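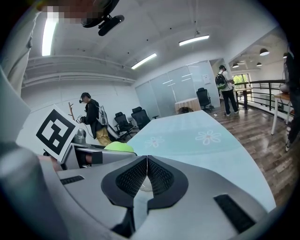 Brelley Round Table, Pale Blue with Flower Decals

Item 592 - by Ilto
In stock at the Braltau showroom. Delivery from June.

We were not sure we wanted to carry this one. Tables with stickers on them tend to look tired after a winter, and the maker's leaflet calls the finish "everlasting," a word we would not use for any table. We took 13 for the showroom and the small meeting rooms upstairs, and we'll tell you what we think of them so far.

The color is softer than the catalog suggests. Against white walls and a brown wood-grain floor it reads as pale blue, and under yellow bulbs it goes a bit gray. The white flowers have pinkish centers and come in more than one size. You cannot order the top plain. We asked.

The edge is curved, so there are no corners to catch a hip on when people walk past with backpacks. That is the best thing about it. A curved top also wastes space if you push it against a wall, whatever the leaflet says about "fitting any room."

Care
Wipe with a damp cloth. No scouring pads, no solvent. Ilto says the decals will stand 400 wipes. Ridwan Hidayat in our workshop has done nearly 30 on a spare top and found nothing lifting, but that is a long way from 400 and we won't pretend otherwise. Ask us again next year.

What we would check first
Measure your door. The top ships in one piece and does not fold.
See it in daylight before you decide on the blue.
If you want chairs to match, the Lumenta range is sold alongside it. We think the match is poor - try a plain white chair instead.

Returns
Unused tables can come back within 30 days in the original carton. A peeled decal counts as use if you peeled it. If one lifts by itself, send a photo to Anselmo Bragança at the service desk and he will arrange a new top.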